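## Part 7: Folding the striped dish towels

Okay, this is the part of the Skurkel linen guide I get the most mail about, so I've rewritten it. All you need is a clear tabletop and one towel. 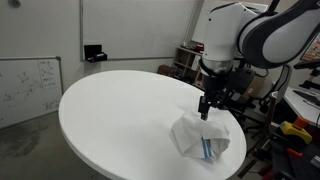 Régis Lefèvre wrote in to say that my old version began with the towel already flat, and that his never are, they come out of the basket in a wad and he wanted to know which bit to grab first. Fair point! So now we start from the wad.

1. Drop the towel on the table and leave it in its heap. A smooth white top like a round café table is great for this (no snags).
2. Pinch the highest point and lift slowly until most of the cloth hangs free. Give it one gentle shake.
3. Look for the blue stripes. On a white towel they're your best landmark, so find a striped edge and run your fingers along it to a corner.
4. Hold that corner, slide to the next one, and lay the towel down with the stripes facing you.
5. Smooth from the middle outward with the side of your hand.
6. Fold in half, stripes to the far edge, then in thirds from left to right.

**Note:** If you have the Cellora towels, they're a bit thicker, so I stop at halves or the stack leans.

**Caution:** Don't fold anything that still feels damp. I put away a whole pile last October and had to rewash every one of them, and a musty smell takes more than one wash to shift.

Stack with the folded edge out. My shelf holds 40 before it gets silly. Napkins are in Part 8, and they use the same first three steps.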